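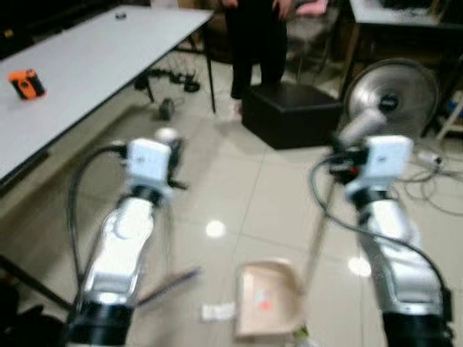 Truvard sells a bimanual teleoperation and training kit to facilities contractors and small research groups. The kit consists of two arms, a head-mounted or mast-mounted camera, a control station and the software that turns recorded demonstrations into a policy the arms can run unattended. The product lead for the kit spoke with us by video call on Friday, April 26, 2024, and asked to be identified by role only. Most of the conversation concerned floor work, and in particular the long-handled tool and dustpan task, where one arm has to keep hold of a pale pole while its lower end comes down to the tiles near the pan. "Everyone wants to see it pick up a cup," the product lead said. "A cup is eight seconds. A pole is a lever with the interesting part a meter away from your gripper."

The difficulty is geometric. A small error in wrist angle becomes a large error at the far end of the handle, and the gripper pads have only a short contact patch with which to resist rotation. Truvard's first pad set was flat. The current set has a shallow groove cut along the length, which the company says holds round handles without a fixture. "We lost some performance on flat objects," the product lead said. "If you are mostly handling boxes, order the flat pads. They cost the same and they swap with two screws."

Glossy tile is the other recurring problem. Overhead lamps produce bright reflections on it, and the reflections move across the floor as the camera moves. According to the product lead, early policies treated them as pale objects and tried to approach them. The fix was in the data. Customers are now told to record under at least two lighting conditions and to leave reflections alone instead of covering the lamps. "People tidy up the room for the recording and then run the policy in the untidy room," the product lead said. "The policy has never seen the untidy room. Leave the cables where they are."

The kit is sold in one configuration, with the controller licensed from a supplier called Jillen. We asked why the company did not write its own. "We did, twice," the product lead said. "The second one was acceptable. Jillen's had a better torque limit behavior on contact, and contact is the entire job when you are working against a floor." The limit is set per joint and can be changed from the station. The default is conservative enough that an arm will stop if a tool end catches on a grout line. Some customers find this irritating and raise the limit in the first week. The product lead recommends leaving it alone until an operator has at least 25 hours on the system.

Operator time is the part of the cost that buyers tend to underestimate. The reference dataset for floor tasks, which ships with the kit, contains 3,164 demonstrations. Of these, 748 involve a long-handled tool. A customer adding a new task on the same type of floor can expect to record 540 more before the results are worth evaluating, and the number goes up if the tool is unlike anything in the reference set. "That is the figure we put in the quote," the product lead said. "It is several weeks for one person. If we leave it out, the customer finds out in November that they needed a person."

We asked what counts as a good demonstration. The answer was more specific than the manual. The operator should move at a constant, unhurried speed, should not correct a grasp more than once, and should finish each episode with both tools either held or set down, never dropped. Failed attempts are kept but flagged. Recordings in which one hand is idle are also kept, on the condition that the idle hand stays out of the path of the working one. The software does not trim anything automatically. An earlier release did, and it removed the slow approach phase, where most of the useful information was.

Cable routing drew a longer answer than expected. The wrist cables run outside the arm in a loose loop. Internal routing was considered and rejected on service grounds, as replacing an internal cable meant opening three joints. "An external cable takes ten minutes and you can see when it is worn," the product lead said. "The cost is that it can catch on furniture. We give the loop a fixed length, and we tell people not to tape it down, and they tape it down." A taped cable pulls at the connector when the wrist rolls. The connector is the most frequently replaced part in the kit and is stocked in the spares box.

Trera, a cleaning contractor, has had a kit on evaluation since last year. The product lead described the results as mixed. Collecting dry litter from open floor is dependable. Work under tables is not, partly on account of reach and partly due to the camera losing sight of the tool end behind the forearm. Fine dust is out of scope. "It does not see the dust," the product lead said. "It sees paper, wrappers, a bottle cap. If the job is dust, buy a vacuum."

A competing kit from Lam costs less and uses lighter arms. The product lead was willing to discuss it. In the company's own comparison, Lam's arms were quicker to set up and had a better station display, but they sagged noticeably with a pole held away from the body. For tabletop work the product lead considered the two equivalent and said that a buyer with no floor tasks should compare on price.

The next software release adds a check that compares the two wrist positions before each episode and refuses to record if calibration has drifted. Existing customers will receive it without charge. A mobile base is under test, with no date given. Asked whether the kit could run in a room with people in it, the product lead said that it may do so at reduced speed, with a person at the stop button, and that the company does not support any other arrangement. The stop button is wired and comes with a five-meter lead. A wireless version has been requested several times and is not planned.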